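Slept badly and woke up at 5 thinking about the Trisix again. I've decided this diary can be about the car for a while, because the car is what I've got in my head and everything else can wait.

So. It runs! It ran, anyway, for the whole drive over to Griltbridge and back, and I didn't once have to pull over and let it sulk. For anyone who has only just started reading, the Trisix is the small hatchback I bought off my cousin in June, the one with the heater stuck on and the passenger window that only goes down if you push on the glass with your palm. I paid too much. I knew I was paying too much while I was counting it out on the hood, and I kept counting, because I'd already pictured myself driving it to work with the radio on (the radio doesn't work either).

The plan was to be sensible and do the boring jobs first. Oil, filters, plugs, coolant, then the brakes, then all the cosmetic stuff way down at the bottom of the list where it belongs. I got as far as the plugs. One of the four came out looking like something you'd find at the back of an oven, and the other three were fine, and I spent a whole evening reading about what that could mean. Everything from a tired valve seal to nothing at all. I put in new ones and told myself I'd check again after 1000 miles, and I wrote the number on a strip of masking tape and stuck it inside the glove box lid so I couldn't pretend to forget.

Then of course I skipped right over the brakes and started on the gear linkage, because the linkage was the thing annoying me. Second gear on this car has been a rumor. You go from first, you aim for where second ought to be, and you get a kind of soft rubbery nothing, and then fourth. I've been pulling away from lights like a learner for weeks. The bushings were shot, all of them, one so badly that it came out in crumbs when I touched it with the screwdriver. The new set came from Flukis in a little bag with no instructions and one bushing that was clearly for some other car. I called them and they were really nice about it and sent the right one, so no complaints, but it did mean the shifter sat in pieces in the footwell for longer than I'd like. 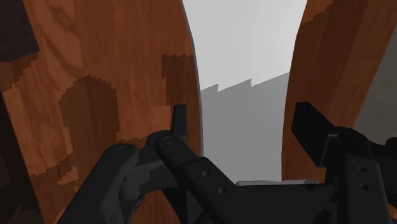
Benedicta Zakaria wrote to me after the last entry and said you should never fit those bushings dry, a little silicone grease on each one and they'll go on with your thumbs, and please don't use the petroleum kind because it'll eat the rubber and you'll be doing the whole thing over by spring. She also said second gear on hers was never great even when the linkage was new, so I shouldn't expect miracles.

Well, Benedicta, I'd already fitted two of them dry, with a pair of pliers and a lot of language, when your message came. I took them back off. They'd gone on crooked anyway. With the grease they popped right into place and I sat there on the driveway feeling a bit silly and very pleased. And second gear is back! It isn't lovely, you still have to ask for it politely, but it's there every time, and I drove up and down our street shifting from first to second and second to first until the neighbor's dog started barking at me.

Griltbridge was the real test. It's all hills out that way and there's that long climb after the reservoir where you find out what your car thinks of you. My old one, the Fang, used to eat that hill for breakfast. I miss the Fang more than I expected to. It was loud and thirsty and the seats were terrible, and I know selling it was the right call with gas costing what it does, but you could put your foot down in that car at the bottom of the reservoir road and just sort of arrive at the top. The Trisix does it in third with the needle sagging, and a truck filling up the mirror. Still, the temperature gauge stayed right in the middle the whole way up, and I'd been more worried about that than the speed. I had two jugs of water and a roll of tape in the back and never touched either one.

I did notice a noise on the way down. A sort of ticking, front left, only when I'm turning right and only when the car is rolling and not pulling. I turned the fan off to hear it better, then remembered I can't turn the fan off, so I drove a stretch with my head practically out of the window. Could be a CV joint. Could be a stone in the hubcap. I had the hubcap off in the parking lot at the feed store and there was no stone, so I'm leaning toward the expensive answer.

Came home, made eggs, and sat down with the notebook to work out what I've spent. I've been putting this off. Not counting the car itself, and not counting the socket set (I'd have bought the socket set anyway, that's my story), it comes to $487. That's the plugs, filters, oil twice because I overfilled it the first time and lost my nerve, the bushings, the coolant, one secondhand door handle, and a workshop manual that turned out to be for the older model. The manual is the one I mind. It has beautiful drawings of a carburetor I don't own.

Somebody two towns over is asking $1010 for a whole second Trisix, not running, for parts. I've looked at the ad more often than I'd admit out loud. It's got a good windshield and the door cards look clean, and the owner swears the heater box was replaced. My sister said if I bring home a second dead car she's going to stop answering the phone. I said it isn't a second dead car, the first one's alive. She didn't think that helped.

What I'd want from it is the heater valve and the window regulator, and I can probably get both for a lot less if I'm patient. I'm not patient. But I've sent Flukis a message asking if they've got either one used, and I've made a deal with myself that I don't look at the ad again until they answer.

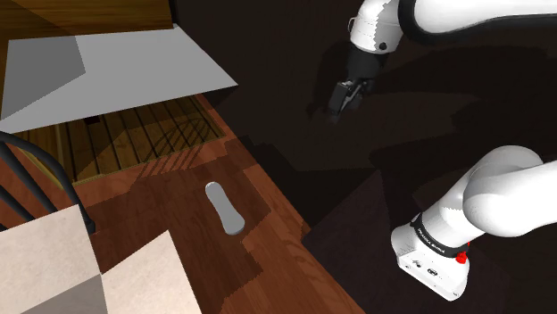 Posted in: Car diary, Trisix
Written at the kitchen table, 9:40 p.m.

Adding a bit more now that it's dark and I've been out to the driveway again.

I jacked up the front left corner after supper to see about the ticking. Stands under it, wheel off, flashlight in my teeth. The boot on the outer joint is split, a neat little split right in the fold where you'd never see it with the wheels straight, and there's grease flung all over the back of the rim. So that's that. It must have been going for a while. I wiped it down and had a good look, and then I looked at the brake pads while I was there, seeing as I'd promised to do the brakes weeks ago, and they're thinner than I'd like. The inside one especially. There's some left, but I wouldn't want to do the reservoir road on them again with a truck behind me.

So the list gets shuffled. Brakes go to the top where they were supposed to be all along, then the joint, and I may as well do both on the same weekend since everything has to come apart anyway. I've never done a CV joint. I've read through it a few times now and it doesn't sound awful, mostly it sounds like one enormous nut that doesn't want to move. I'm going to soak it the night before and borrow the long breaker bar from work. If the nut wins I'll have to pay the shop on the corner and eat beans until payday.

I don't want to drive it much until then. That means the bus in the mornings, and the bus means getting up at 5 on purpose this time. Ugh.

The heater, by the way, is still on. I've started thinking of it as a feature for January.

Oh, and I finally tried the radio fuse. It was fine. It's the radio. Going to bed.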